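06/12/2020

Visit to the Proltia lab to see their hand-held gripper setup. Went over to find out how they collect teaching data without a robot in the loop, and whether any of it would suit our bench at Tredlow. The task on the table was Pomulano, their name for the pen-and-organizer job: one person, two grippers, a clear organizer and a pen.
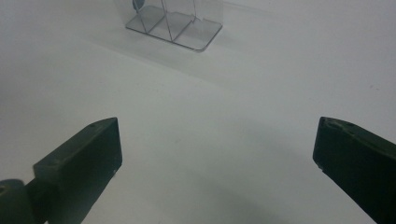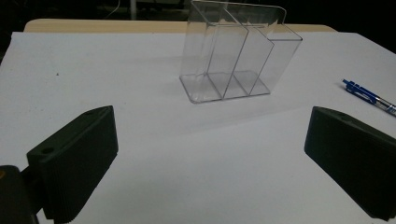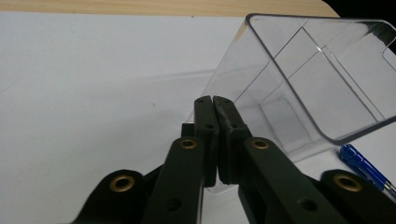
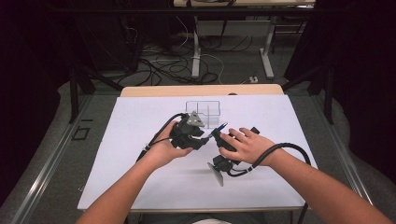
First part of the visit was a talk, 21 slides. Skipped most of it in my notes, the slides are coming by email. The part worth keeping: they record the operator's hands doing the job and train on that, then run the result on an arm with the same fingers fitted. They say the arm was down for service, so we saw only the collection side.

Each session is 45 minutes, then a break. They used to run longer and the last recordings were sloppy. They have over 600 recordings of this task so far and throw out any where the operator stops to think.

Got a turn with the grippers after the demo. Notes from that:

- Squeeze is lighter than I expected. Took me a few tries to stop crushing down.
- Pen is easy to grab and hard to aim. It wants to rotate in the fingers. They tell operators to pick it up again if it turns, and to keep the second try in the recording.
- Clear plastic is the hard part. I kept misjudging where the near wall was. They say the trained policy has the same trouble and they picked the organizer for that reason.
- The cables get in the way when you cross your arms. Strap them down before starting.
- My wrists were sore after 8 tries. Would want a lighter version for our people.

Asked about finger wear. They print the fingers in house and swap them when the grip gets slick, no fixed schedule. Asked what happens if the table changes. Answer was that they re-record on each new surface for now. That would be a problem for us, we move benches all the time.

Asked about calibration too. They do it at the start of each session and again if a gripper gets dropped. Did not see the procedure. The software is called Khương and it also sorts the recordings afterward. Not for sale, but they may share the file format.

To do:

- Get the slides and the finger drawings.
- Check whether our clear trays give our own cameras the same trouble. Try one under the bench light and one with it off.
- Ask for a week's loan of one pair in December, after the Tredlow shelf job is out of the way.
- Find a pen with a flat side.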